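The Cookie Box Table

by Liv Lindqvist

Back room of the Flokness bakery supply shop, mid-morning. Kettle on. Botanical cloth over the long table – ferns, twiggy branches, a few roses if you look – and the talk is already about paper cups. How big. Whether they spread when you put a biscuit in. Dolores Benavides has opinions on this. She has packed cookie boxes for sale for eleven years and she will tell you a cup that's too wide is worse than no cup.

I came to learn how to fill a gift box without it looking like I filled it in the car. Which I have done. More than once.

The table runs all summer and picks up again in September, when the orders for office boxes start. No sign-up. You bring cookies, or you use theirs, and you pack. Store-bought is fine. Dolores insists on this. "Anyone can put a homemade macaron in a box and have it look nice," she says. "Make a plain sandwich cookie look nice. Then come and talk to me."

So, plain cookies. Dark chocolate sandwich ones and the round golden kind with the little holes pricked in them. The two colors do most of the work. All gold looks like a snack drawer. All dark looks like a hole in the box. You want the eye to hop a bit.

First rule, everything goes out on a tray before anything goes in a cup. Sounds fussy. But you need to see what you've got, and you need to find the cracked ones now, not when the lid is half down. Roman Żak, who runs the shop side, used to skip this step and packed straight from the sleeve. He packed 70 boxes that way one winter for a firm called Vastbridge and had to open a third of them up again. He uses a tray now.

Second rule, tongs. Fingers leave marks on chocolate and they drop crumbs, and a crumb in a white paper cup is all anyone will see. Clear plastic tongs are cheap and they don't scratch. Grip at the sides, low down, don't pinch over the top. I broke two biscuits learning that. Ate them.

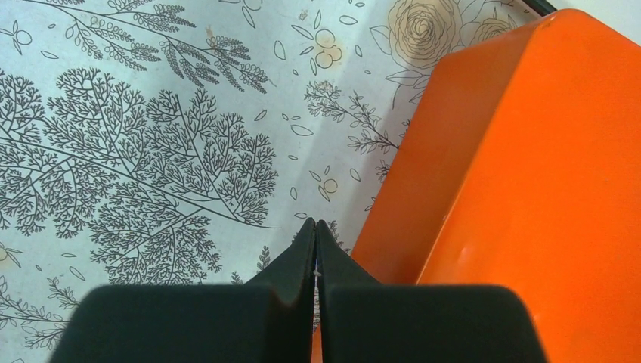
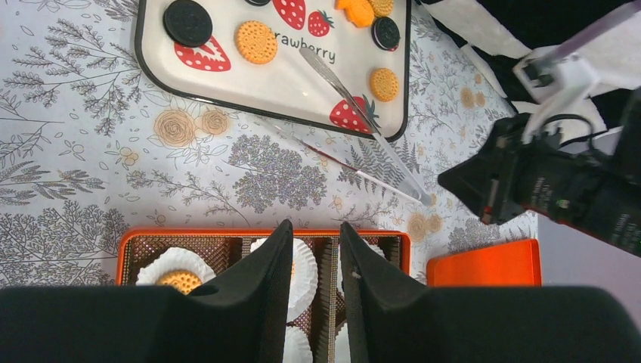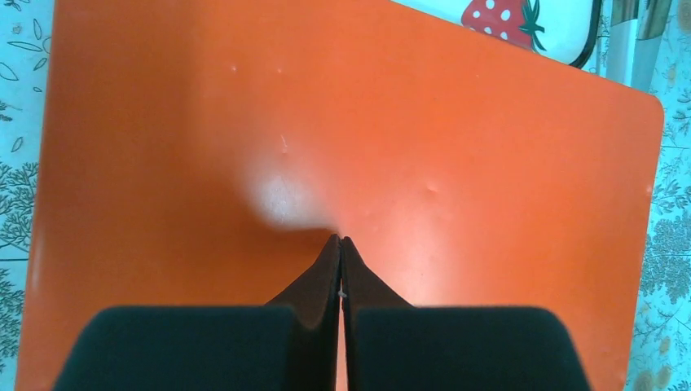
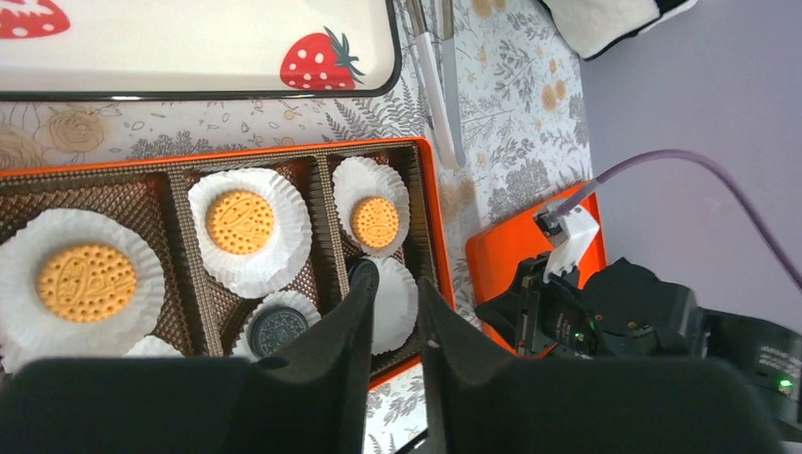

Orange plastic, strawberry tray, paper cups: the botanical cloth runs through all four pictures. Cups and filled compartments in the last.

The boxes are the fun part. Dolores likes a strong color on the outside and quiet on the inside. Orange is her favorite and she doesn't care what season it is. A bright rim round the edge, then something brown inside with raised ridges to make the compartments, then white fluted cups. Three colors before you even get to the cookies, so the cookies can be as dull as they like.

And the ridges matter. Without them the cups slide the first time the box gets tipped, and you open it at the other end to a heap. Jarosław Wieczorek drives the deliveries and he's blunt about it. Boxes get tipped. Boxes get put on there side on a car seat with a dog next to them. Pack for that.

On cups, then. You can mix sizes in one box, which I hadn't thought of. A bigger cup for a bigger biscuit, a small one in the corner for a small biscuit. The cookie should touch the flutes but not push them flat. If it rattles, go down a size. If the paper bulges, go up. Do the big ones first, the little ones will fit round them.

Then which way up. A biscuit with a pattern in the middle goes pattern up, and you turn it till it sits straight, same as its neighbor. Takes two seconds. Sandwich cookies, same thing, ridged side to the sky. Dolores will reach over and turn yours if you don't. She did it to me without stopping her sentence.

What it costs. Roman sells the white cups in packs of 600 and says that's a year for most people, or one bad week. Inserts get used again, wiped with a barely damp cloth and left out to dry on a rack. Don't stack them damp. Give an evening of packing for 30 boxes if you're slow, and you will be slow at first. Teodor Grabowska, a regular, keeps a tally in pencil inside a cupboard door and was up to 173 boxes for the year when I looked. He gives most of them away.

Couple of other things I wrote down. Keep anything soft out of a box with anything crisp, overnight it all turns the same. Put the tray on your left if you're right-handed, so the tongs don't cross the open box. Lid goes on last and goes on once. If you lift it to check you'll knock a cup, everyone does.

My own box went home with me on the bus, on my lap, held level like a bowl of soup. One cookie had shifted when I got in. I turned it back round and took it next door to the nieghbors, who asked where I'd bought it.

Cookie table, Flokness shop, mornings. Ask for Dolores or Roman at the counter. Bring an apron if you mind about your shirt.

Contact us | © Rosach Magazine, 1 Jul 2022. All rights reserved. | Back to top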